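About us

Prundthorpe Robot Bench is a small shared workshop where people build robot arms with their own hands and learn to use them. We are not a company with a big office. We have one long room on the first floor above a bicycle repair shop, and the door is open every Wednesday evening from 6 o'clock, and on many weekends also.

How it began

My name is Yurii Karpenko. I came to Prundthorpe for work, and in my first winter here I started to build a robot arm on the kitchen table. My wife was patient until December, then she asked me to find another place for it. I put a note on the board in the library and Taha Mansour answered. He was building almost the same arm in his garage, and he had the same problem with the elbow joint, which was dropping down when the arm was stretched out. We compared our printed parts and found that we both had tightened the horn screw before setting the middle position of the servo. It is a very common mistake and we still see it with new members.

After this we rented the room together. At present we are 34 members. Some are engineers, but we have also a baker, two school teachers and a retired bus driver who makes the cleanest wiring of all of us.

What we do

Most people who come to us want to build a pair of arms which are moved by hand from a second, smaller pair. The smaller ones we call leaders and the bigger ones followers. You move the leader and the follower repeats. For the beginner it is a good project, as you do not need to write much code before something moves.

The links are printed in our workshop. We have 2 printers, and the older one, called Filali after the street where Taha grew up, is slower but gives better holes. Please book the printer in the paper book near the door and write also how many hours you need. Servos, cables and bearings each member buys for himself or herself. We order together four times in the year to share the postage.

Our shared bench has the name Novent. It is the fourth table we built, and we are quite satisfied with it. The first one was too soft and the arms were shaking it. On the second we forgot to leave space for the leaders, so the person working had to stand at the side and look over the shoulder. The third one we gave to a member for his garden shed.

For practice we use ordinary things from the shop: snack bars, cups, sponges, small shelves. Wrapped food is more difficult than wooden blocks, the wrapper is shiny and it slides in the fingers. A beginner should try with one bar flat on the table, and only later go to the trolley, where the upper tray is in the way of the lower one. 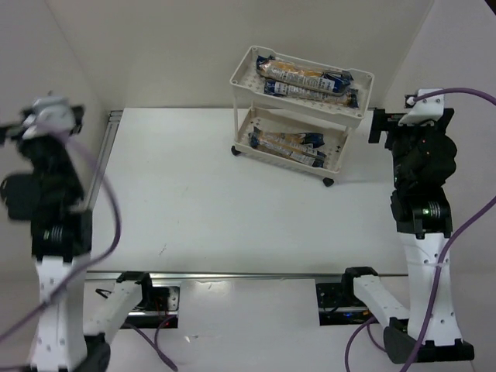 The Novent bench with both follower arms, the leaders in front and the two-tier trolley with snack bars.

Money and rules

The members pay a monthly fee, which covers the rent and the electricity. Last year we had also 1,257 pounds from our repair evenings, and with it we bought the aluminium rail, a better power supply and a second soldering station. Istent, the hardware shop on the corner, gives us screws at a lower price and we thank them for this.

We have few rules. Switch off the servo power before you put your hands between the arms. Do not change the joint limits on the shared bench without writing it in the book. Label your box. Children are welcome with an adult.

How to visit

You can come on any Wednesday without asking before. Ring the upper bell, the lower one is for the bicycle shop. If you have a half-finished arm at home, bring it in a box together with all the screws, and Taha or I will look at it with you. Tea is free, and the stairs are unfortunately steep, so for heavy things please call from the street and we will come down to help you carry.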